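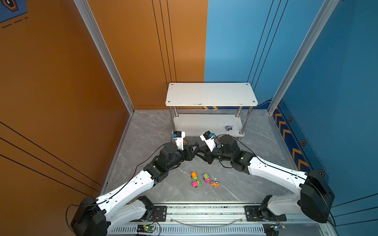
Search this forum Advanced Go

Baked custard splitting at the edges
Posted 10 February 2025 by Clonus

I've been making a plain baked custard in a 1,199 mL ceramic dish. Five eggs, 502 mL of full cream milk, 122 g caster sugar, water bath at 160. The centre sets fine but the outer 2 cm goes grainy and weeps after a night in the fridge. Same result on three attempts in January. Fan is on. Any ideas?

Mostyn wrote:
Fan off, oven down to 150. Your water bath is probably too shallow as well. It should come at least halfway up the dish, and the water should go in hot from the kettle.

Trivora wrote:
Disagree on the kettle. Boiling water against the side of a ceramic dish gives you exactly the fault described. I use hot tap water and fold a tea towel under the dish. Takes longer, but the edge and the middle finish much closer together.
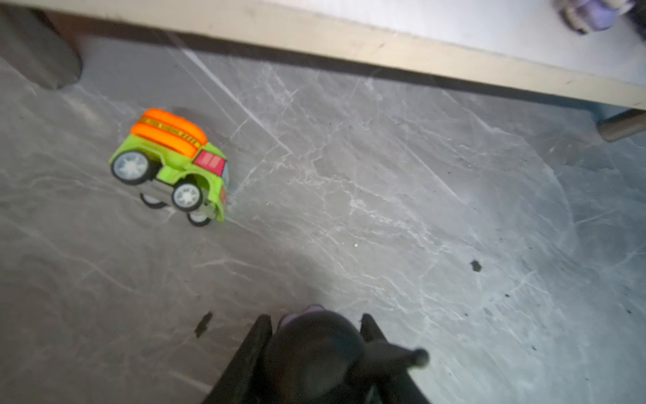
Green toy car with an orange roof, on the floor.

Mostyn wrote:
Hot tap water adds roughly 24 minutes in my oven and the top forms a skin before the middle sets. The towel I'll accept.

Clonus wrote:
Water was only a third of the way up, so that's one fault. What internal temperature are you both pulling it at? I've been going to 85.

Trivora wrote:
There's your problem. 77 in the centre, then out of the bath straight away. It keeps climbing on the bench.

Mostyn wrote:
I go to 79 - your recipe is fairly lean on yolks and 77 can be slack when you slice it. Agree that 85 is well over.

Clonus wrote:
Will try 78, fan off, towel underneath, water to halfway. Kettle water first, then tap water on the second one, and I'll post both.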